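Workshop Tips for Student Robotics Teams

The Plemell Student Robotics Program provides bench space to school teams preparing for the household objects event held each July. The following notes are issued to all teams at the start of the build period and apply to every bench in the workshop.

Preparing the bench

Teams are asked to wipe the tabletop before each session and again before closing. A plain, light surface gives the best results, and grit left on it will scratch clear plastic parts. Use a soft cloth and warm water with a small amount of dish soap. Solvent cleaners are not permitted near the arms or near acrylic panels.

Small hardware should be sorted into lidded clear containers and labeled on the side. Labels placed on lids are lost when lids are exchanged. The Heffernan cabinet by the entrance holds spare containers in two sizes.

Cables

Check all cables with the power off. Each one should have enough slack for the joint to reach both ends of its travel, and no cable should lie where a link can close on it. Hook-and-loop ties are preferred. Plastic zip ties may be used on fixed mounts only, and the ends must be trimmed flush.

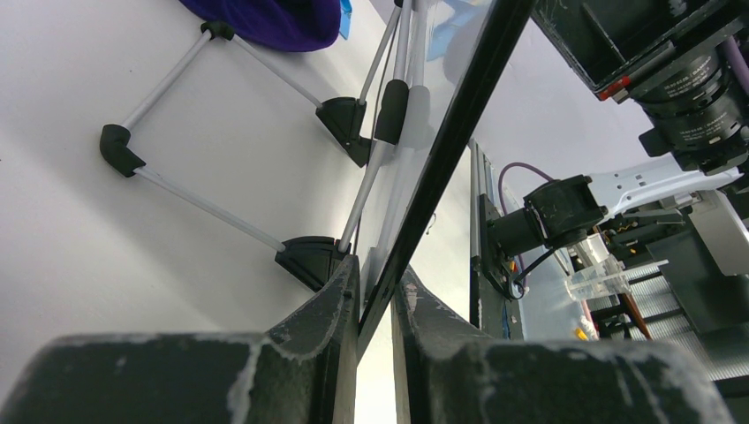
Folding and jointed household goods are the most demanding items on the event list, and teams should allow additional practice time for them. Racks, stands and similar frames shift their weight as they are moved, so the first grasp should be slow and the wrist should be stopped before any lift. Choose a grasp point that both fingertips can reach squarely. A long straight bar, such as the glossy black one between the fingers, is a suitable choice; the wedge-shaped brackets and the elbow connector on the same frame are less so, as their angled faces give the fingertips little flat contact. Foam-like sleeves compress under load and should be tested at low force first.

Caring for gripper fingers

Inspect the fingers at the end of each session. Wear along the ridges is normal, but a finger with a crack or a loose tip must be replaced before further use. Rernlow replacement pads are kept in the top drawer. Clean the contact faces with a damp cloth and allow them to dry fully.

Practice records

Each team must log 50 practice grasps per object before requesting a scored trial, and 100 for any object with moving joints. Entries are made in the Casero logbook at the bench. A failed grasp is recorded in the same manner as a successful one, with a short note on the grasp point used.

Closing the workshop

Return the arm to its rest position, switch off power at the bench, and hang the cloths to dry on the rail by the sink. Practice objects go back to the shelf bearing their number.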